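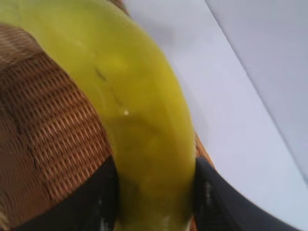
Home | About the Choir | Concerts | Join Us | Vacancies | Contact

Accompanist and Assistant Musical Director
Tennant Choral Society

Print this page | E-mail this page

Tennant Choral Society invites applications for the post of Accompanist and Assistant Musical Director, to begin in September. The post falls vacant on the retirement of the present holder at the end of the summer season.

The Society is a mixed-voice choir with 57 singing members. It gives three main concerts each season, sings at a number of local weddings and civic services, and undertakes a short tour every second year. The next tour will be to Plaltivar, where the choir will sing with its partner choir, Lamia, in a venue seating 700.

Duties

The Accompanist will play for weekly rehearsals, held from 7.30 pm to 9.45 pm during term, and for all concerts in which an orchestra is not engaged. As Assistant Musical Director, the successful applicant will take sectional rehearsals, lead the full choir in the absence of the Musical Director, and conduct at least 2 items in the Christmas programme. Some help with auditions for new members will also be required.

Requirements

Applicants should be fluent sight-readers at the piano and able to play from open score. Organ playing is desirable. Previous experience of conducting adult amateur singers is expected, though applications from recent music graduates will be considered. The choir's library holds over 967 sets of music, much of it sacred, and a broad knowledge of the English choral repertoire would be an advantage.

Terms

A fee is paid for each rehearsal and concert, and is reviewed every February. Travel and lodging on tour are met by the Society. The appointment is subject to a trial period of one term.

How to apply

Please send a letter of application, a short account of relevant experience and the names of two referees to the Secretary at Dronolero Hall, Tennant, by noon on the last day of May. Auditions will be held at the Hall in June and will include a short rehearsal with the choir. Candidates will be told the set pieces beforehand.

Contact the Secretary | © Tennant Choral Society | Back to top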